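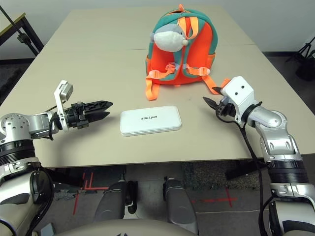 Orange backpack, small white box, light beige table.

Lulola Vanilla Syrup – Your Questions

We get the same emails every week so putting it all in one place. Will add more when there's time.

Is there real vanilla in it?
Yes. Whole beans, split and soaked in the sugar syrup for 18 days, then strained. The little black specks are seeds. Shake the bottle.

So why do other vanilla drinks taste different?
Most "vanilla" flavor on the shelf is vanillin made some other way. Nothing wrong with it, it's just one note. Beans have a lot more going on – a bit smoky, a bit like raisins. Some people try ours and say it's not vanilla enough. Fair. They grew up on the other stuff.

Natural flavors? Anything like that?
No. Sugar, water, vanilla beans, a pinch of salt. That's the label.

What's the difference between the Lulola and the Tarby?
Lulola is the plain one. Tarby is the same syrup made with dark brown sugar, so heavier, more like toffee. Tarby in coffee, Lulola in everything else. Tarby in lemonade is not good, please dont.

How much do I use?
One tablespoon in a mug of coffee. Two if it's iced. For whipped cream, one tablespoon per cup of cream, whip as normal.

Calories?
60 per tablespoon for the Lulola. Tarby is the same.

Can I bake with it?
Sort of. Good brushed on a warm cake. In a batter you'd need so much that the batter gets runny. Use extract for that, or the Pascu paste, which is thick and made for baking. Swap the paste for extract spoon for spoon.

Do I keep it in the fridge?
After opening, yes. Use it in two months. Cloudy is fine, fuzzy is not. If there's mold throw out the whole bottle, don't scoop.

There are crystals at the bottom.
Sugar. Stand the bottle in warm water and swirl til they're gone.

Is it gluten free? Nut free?
No gluten or nuts in the ingredients. But we share the kitchen in Praltbridge with a bakery that uses both, so we can't put it on the label. If you have a serious allergy, skip it.

What sizes?
300 ml bottle, or the 1,000 ml jug for cafes. Jug is Lulola only. Pump sold seperately.

When is the pumpkin one coming?
It isn't. We tried it. Tasted like a candle.

The maple one?
Back in March, when the new maple comes in. Small batch, goes quick. Mailing list hears first.

Can I pick up my order?
Yes, Praltbridge kitchen, side door, 9 am to 1 pm. Bring the order number. Empties too if you have them – rinsed, lids on.

My bottle leaked in the mail.
Send a photo and your order number, we'll ship another one. No need to send the old one back.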